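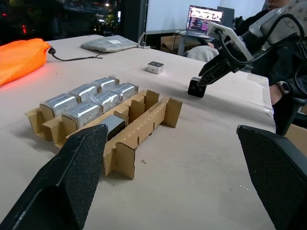
Oveto and Pinheiro Lab Teach Two-Armed Robot to Pack Through Its Wrists

New method, called Feserik, lets a robot fill cardboard dividers that sag, lean and never fold the same way twice

August 18, 2026

Oveto, the robot learning company, and its research partner the Pinheiro Lab today shared results from Feserik, a training method that helps a two-armed robot place small electronic devices into cardboard packing dividers. The method was trained on 1423 demonstrations, all of them recorded by people guiding the arms through the job by hand, and it relies on cameras mounted at the grippers to tell the robot where a slot is right now, even if that slot was somewhere else a moment ago.

We are very excited about this one! Packing is a job most people can do while talking to a friend, and it has been stubbornly hard for robots. A cardboard divider looks like a simple grid on a drawing. Set it on a table and the strips bow, the end flaps lean outward, and every time a hand or a gripper brushes a panel, the opening next to it gets a little wider or a little narrower. A robot that memorizes where the slots are supposed to be will sooner or later press a device down on top of a cardboard edge.

Feserik takes a different route. The robot picks a slot from a distance, then picks it again on the way in, and keeps correcting as the gripper comes down. The team calls this "re-choosing," and it is the heart of the method.

How it works

Each demonstration is split after recording into two parts, the reach and the entry. The reach covers everything from leaving the pickup spot to arriving over the divider. The entry is the last short stretch, when the device goes down between the panels. In ordinary training both parts count the same, and since the reach takes up much more of the recording, the robot gets very good at crossing a table and stays clumsy at the part that matters.

Feserik trains on the entry separately and then joins the two back together. During the entry, the model looks at the panels on both sides of the opening and predicts how they will move when the device touches them. If the prediction says the panel will fold under the device, the arm backs off and comes in again at a new angle. It is allowed three tries at any one slot before it moves on to another.

The second arm has a real role too. In many of the demonstrations, one arm holds or turns a device while the other gets ready to take it, or steadies a panel while its partner does the placing. The people recording the data were not told which arm to use for what. They did what felt natural, and the model picked up a good share of those habits. Seeing the left arm drift over to hold a wobbling flap, with no rule anywhere in the code telling it to, was a happy day in the lab.

"We had been treating the cardboard as a target, and a badly behaved one," the Pinheiro Lab team said. "Once we let the model treat it as something that moves and pushes back, the same arms and the same cameras started doing work we had pretty much given up on. The hardware didn't change at all. We kept checking, because we thought someone had swapped a part."

Results

The finished system was tested on five divider layouts, including layouts with wide slots, narrow slots and a mix of the two. On three of them the robot filled every open slot with no help from a person. On the others it needed a hand, mostly when a panel had come out of its notch and the grid was no longer holding its shape. Those runs are counted as failures in the write-up, and the recordings are included so that other groups can see what went wrong.

Partly filled dividers were a special focus. In a real packing area a robot often takes over a tray that a person has already started, with some slots taken and others open, and with items in clear plastic wrap sitting right beside the next free space. Plastic wrap is tough on cameras. It wrinkles, it throws bright reflections, and those reflections slide around as the camera moves. Earlier versions of the system would sometimes take a bright fold of plastic for the edge of a panel and line up with it very confidently.

The fix turned out to be pleasantly low-tech. The team recorded more sessions with wrapped items already in place, changed the room lighting between sessions, and ran some of them after dark with the window uncovered so that the background would vary as well. No special filter was needed. The model learned that a reflection moves with the camera and a cardboard edge stays put.

Everyday mess was left in on purpose. Bags, cords, pouches and bits of scrap were allowed to stay on the table during recording, and so was the operator's laptop in the background. A robot trained on a spotless table tends to get worried by a drawstring, and the team wanted one that could ignore it.

What it doesn't do yet

Feserik handles small, firm devices with rounded or square corners. Soft items are a different story, and so is anything with a loose cable attached. The robot can't build a divider from flat strips, and it can't put a popped panel back into its notch, although several people on the project would dearly love to work on that next.

Speed is the other open item. The robot is slower than a person at this job, and by a lot. Much of the time goes into the entry, where the model is checking and rechecking its guess about the panels. The team believes a good part of that checking can be skipped when the slot is wide and the panels are stiff, and an early version that decides for itself how carefully to look is running in the lab now. It isn't part of these results.

There is also the matter of worn cardboard. Dividers that have been used over and over get soft at the top edges, and the ragged edge changes how a panel bends. The training data includes some worn dividers, but fewer than the team would have liked, and performance on them was uneven. Anyone with a stack of tired packing inserts they are about to recycle is warmly invited to get in touch!

Recording the data

All of the demonstrations were collected on ordinary tables in three rooms, two at the Pinheiro Lab and one at Oveto's Irkia workshop. The tables were covered and the covering taped down along the edges, a small step that paid off quickly. A covering that slips under a divider moves the whole grid, and early sessions had to be thrown out for that reason.

Operators worked in short sessions and were free to stop whenever they got tired. Sessions with mistakes were kept if the operator recovered from them, and the team now considers these among the most useful recordings in the set. A device nudged into the wrong slot and lifted back out teaches the robot something that a perfect run can't.

"People apologized for their messy runs, and we kept telling them to send more," the team said. "Some of the best recoveries the robot makes can be traced right back to a person fumbling a device and fixing it."

Availability

The demonstrations, the trained model and the code that splits each recording into reach and entry will be released in November for research use. The release will include the failed test runs, notes on how the tables were set up, and cutting patterns for the divider layouts, so that other labs can make their own from plain corrugated cardboard with a ruler and a sharp knife. Printed patterns can be requested from the Irkia workshop by groups without a large-format printer.

Oveto will also host an open afternoon at Irkia in the same month, where visitors can bring a divider of their own and see how the robot copes with it. Details will be posted on the Oveto news page.

About Oveto

Oveto develops learning methods for robot arms that work on tables, benches and packing stations. The company runs its research workshop at Irkia and shares data from its joint projects with outside labs.

About the Pinheiro Lab

The Pinheiro Lab studies how robots handle light, flexible materials such as cardboard, paper and film. It has worked with Oveto on Feserik since the start of the project.

Media contact

Oveto Press Office, Irkia workshop. Video of the test runs and interviews with the research team are available on request.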